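Sisay Kitchen Program
Progress report to the Brerna Fund
May 29, 2018
Prepared by Nahom Tsegaye

This report covers the work done since our last letter in December. The grant pays for refitting the teaching kitchen and for the first set of hand tools and boards.

Counters. The old counters came out in the first week of the work period. The new marble tops are in along the window wall and on the center island. The installer, Drutura, had to come back once to level the island, and this cost us four teaching days. There was no added charge. The sealer has been applied to both sections, and a second coat is due before the fall classes.

Cutting boards. We had planned to buy plastic boards for all stations. After talking with Clyde Crenshaw, who teaches the knife skills class, we changed the order to walnut for the 10 main stations and kept plastic for raw poultry and fish only. The walnut boards are square with rounded corners and have a juice groove cut in near the edge. Students working with tomatoes and roasts have less to wipe off the marble. Clyde has asked that the boards be oiled every other week, and this is now on the closing list.

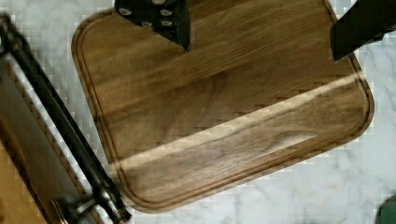
Walnut board with juice groove on the marble counter, with a black-handled knife.

The boards vary a good deal in color and grain. Two were returned to the supplier for warping and have been replaced.

Knives. We ordered 20 chef's knives and have received all of them. Storage is still a problem. The wall racks from Teltex were the wrong length for the space between the outlets, so the knives are in a locked drawer for now. Teltex has agreed to exchange the racks but has not given us a delivery date.

Spending. Boards, oil and knives together came to $2,216. This is $200 over the line in the approved budget, all of it from the change to walnut. We ask permission to cover the difference from the small equipment line, where the scales cost less than planned.

Classes. Knife skills restarted as soon as the island was level. Bread and pastry will wait until the second oven is connected. The electrician has been out to look at the panel and we are waiting for the written quote.

Still to do: exchange of the racks, oven hookup, second coat of sealer, and labels for the dry goods shelves. We will send the oven quote when it arrives.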